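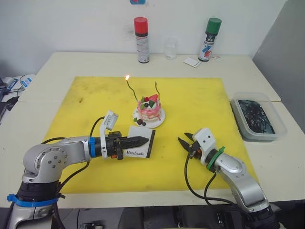 Batch 2128, June. Cake on the yellow mat, left candle lit, right one not. Handmade card to the left.

Purpose: settle the table layout for the Olszewski order before the cards go to print in quantity. Open points carried over from the last entry were candle choice, card size and where the card sits relative to the plate. Cake recipe unchanged (Ivari base, standard buttercream, pink drip). Only the top dressing and the candles are new.

Cake

Weighed before plating at 327 g without fruit. That is heavier than the last one and the difference is all in the drip, which was poured too warm and ran further down the side than planned. It looks fine. It will not look fine if it reaches the plate, so pour cooler next time and stop pouring at the rim instead of inside it.

Layers are pale enough that the pink reads well against them. I had been considering a tint in the cream and have dropped the idea.

Fruit on top: strawberry, dark berries, bits of green. The strawberry wants to slide if the buttercream under it is soft. Press it in while the cake is still cold from the fridge, then place the berries against it so they do some of the holding. Berries placed first leave no flat seat for the strawberry and it has to be trimmed, and a trimmed strawberry weeps.

A few berries and leaves go on the plate at the front left edge. Bielecka would prefer the plate bare. My view is that the loose ones balance the card, which comes in on the same side. Left in for this round, to be argued again when there is a printed sheet to look at.

Plate is the plain round white one. The Garside plate with the rim pattern was tried in an earlier batch and competed with the drip. Put it back in the cupboard, top shelf, and it can stay there.

Candles

Drelter thin, dark green, the curved type. Notes:

Seating. The curve means the weight is off to one side of the foot. Pushed in shallow, they lean further within a few minutes of the flame starting. Pushed in as deep as the second layer they stay put. Make the hole first with a skewer of the same thickness. Pushing the candle in directly snapped two of them.

Direction. Aim to have the bend face outward on both. With bends facing each other the flames come too close together and the wax on the nearer sides softens. Outward also keeps any drip from landing on the strawberry, although on a cake this small some wax is always going to land on the frosting if the candle burns for long.

Wick. As supplied, the wick is trimmed short and hard waxed. It takes a long time to catch and can go out again once the first bit of wax has melted round it. Rub the tip between finger and thumb to break the coating, then light from the side. The bare wick on the right-hand candle is thin enough that I would not trust it to catch on the first try in a client's kitchen. Ask Drelter whether the same candle comes in a heavier wick. If it does not, put a line in the instruction leaflet.

Lighting one only. Olszewski asked whether one lit and one unlit could be an option for the sheet. Practically it is simpler, with less wax, and the unlit one keeps its shape for the whole sitting. The flame is small either way. With one lit, the left is the better choice for this layout because it is on the card side and the eye ends up on the lettering afterwards. I have no strong opinion beyond that.

Card

White stock, black border, the one word. Lettering is the style from the second proof. Legible at arm's length. At the distance of a person walking past a counter it is marginal and the border does more work than the word does. Two changes for the next proof:

– heavier strokes, same letterform
– more white between the word and the lower border, so it does not look as though it has slipped

Card stays flat and to the left, below the level of the frosting. Upright behind the cake it disappears behind the candles, and upright in front it hides the drip. Tried leaning against the plate as well; it picks up grease from the rim within minutes and the edge goes translucent. If it has to touch the plate the stock will need a coating, and the coated stock has a minimum run of 1000. The uncoated can be had in lots of 100. Stay uncoated and keep it clear of the plate.

Mat

Yellow mat is right for colour. Pink and green both separate from it cleanly and the white plate has a clear outline. Surface is another matter. There are dark smudges and scuffs over a good part of it, and they show badly next to a white plate. Dish soap and a soft cloth first. If that leaves marks, try bicarb paste on a corner before doing the middle. Solvent is out, as food goes near it. If none of it works, order a replacement in the same yellow and keep this one for icing practice.

The mat also needs to sit square to the table. Any angle between the two edges is visible at once and makes the plate look off centre even when it has been measured in.

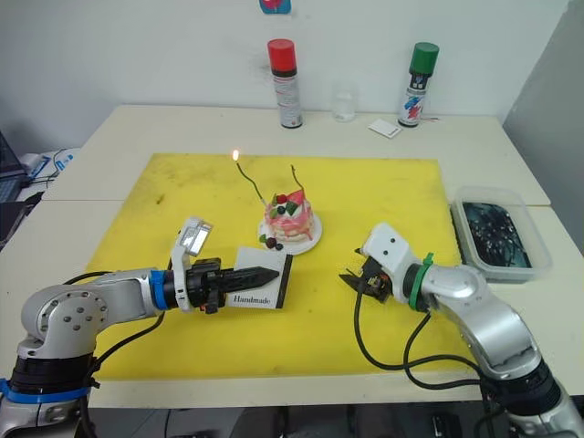

Clearances around a lit candle have never been written down for this table, and they should be before anyone else uses the layout. The flame on a curved candle does not stand over the middle of the cake, so measuring from the plate gives the wrong answer. Measure from the tip. The left tip bends well out to the left, and the card is on that side too, so it is the first thing to check. Paper stays lower than the flame and never directly under it. Nothing hangs over the mat. The spray cans with the red cap and the green cap were left standing against the wall at the back of the table, and they are to go in the cupboard before a match is struck, whatever is in them. Distance alone is not an acceptable answer with aerosols. Same goes for the lidded plastic tub on the right, which will soften long before it burns and has no business beside a cake in any case. Add both to the setup sheet under "clear first".

Candle heights. With the two pushed to different depths the left stands taller than the right, and I think this is better than a matched pair. A matched pair of curved candles looks like horns. Keep the taller one on the left. Note for whoever sets this up next: depth alone gives enough difference, do not cut the foot off the shorter one, as the cut end crumbles in the hole and leaves green flecks in the cream.

Light in the room

Overhead only. The white wall behind bounces enough back that the rear of the cake does not go dark. A second lamp from the left was tried in an earlier batch and washed out the flame, which is small to begin with. Leave the lamp off. Late afternoon is poor because of the side window; mornings up to 11 are best.

Fruit and holding time

Not tested properly this round. What I have is from batch notes only: blueberries hold all day, strawberry is good for a morning, green garnish is the first to go and starts to curl at the tips. Garnish last, after the candles are seated. If the candle has to be moved after garnishing, take the greens off first. They stick to everything.

Cleaning up

Wax on the buttercream comes off cold. Chill the cake until the wax is hard, lift with the tip of a small knife, smooth the patch with a warm one. Wiping it while soft spreads the green through the white and then the whole side has to be redone.

Wax on the mat, same method with an ice cube in a bag.

To do

– Pour temperature for the drip, write it on the Ivari sheet this time
– Drelter: heavier wick, same dark green, same curve
– Card proof three, heavier strokes, uncoated, lot of 100
– Clean the mat or replace it
– Cupboard space for the aerosols, away from the oven side
– Setup sheet: clear first, hole before candle, taller one left, greens last
– Bielecka to decide on loose berries, yes or no, in writing

Roman, your note on the plate size is still in the back pocket of this book. I have not changed the plate. A larger one would give the card more room to collide with, and the smaller one leaves nowhere for the berries, so the answer depends on the line directly above.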